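Incorporation, or How I Lost a Weekend

21st July

I told my sister-in-law I'd explain the incorporation doctrine over dinner. I am no longer invited to explain things over dinner. So it goes on the blog.

The Bill of Rights, as written, restrained the federal government and left the states to their own devices. The Supreme Court said so in 1833, in Barron v. Baltimore, to a wharf owner whose harbor had filled up with silt. If your state wanted to take your wharf, you checked your state constitution and hoped. Then came the Fourteenth Amendment, and the long argument over how much of the first eight it dragged along behind it.
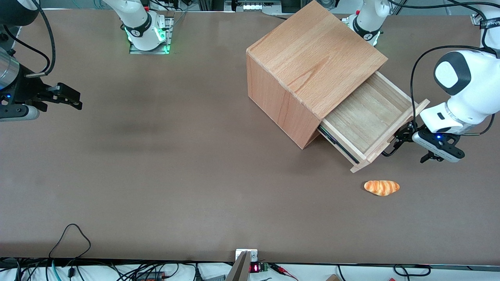

The answer the Court settled on is called selective incorporation, and it went one clause at a time. Speech was assumed to apply to the states in 1925. The right to a lawyer in serious criminal cases had to wait for 1963. The Second Amendment took until 2010, and excessive fines until 2019 -- a case about a Land Rover. Think of the Bill of Rights as a little wooden cabinet, and the Court as the arm with a grip on one drawer front. It pulls that one open, looks pleased with itself, and goes home for a decade or three. The Third Amendment drawer has never been tried up there, and grand jury indictment is still shut.

Justice Black wanted the whole cabinet tipped out at once. He never got five votes for it, though the clause-by-clause people ended up giving him most of the contents anyway.

My own town of Staltley got a taste of this in February, when it fined a man $4,000 over a fence. The fence cost him $1,290. The letters page of the Tindall paper was full of people citing the Eighth Amendment, several of them correctly. One man from Rurkness cited the Ninth, and I admired his nerve.

I've been reading a secondhand casebook on all this. It runs to 534 pages and I'm on page 209, where a previous owner has written "WHY" in the margin beside the Slaughter-House Cases. I have added a check mark. Privileges or immunities is next, and I'll post on it once I've stopped being annoyed.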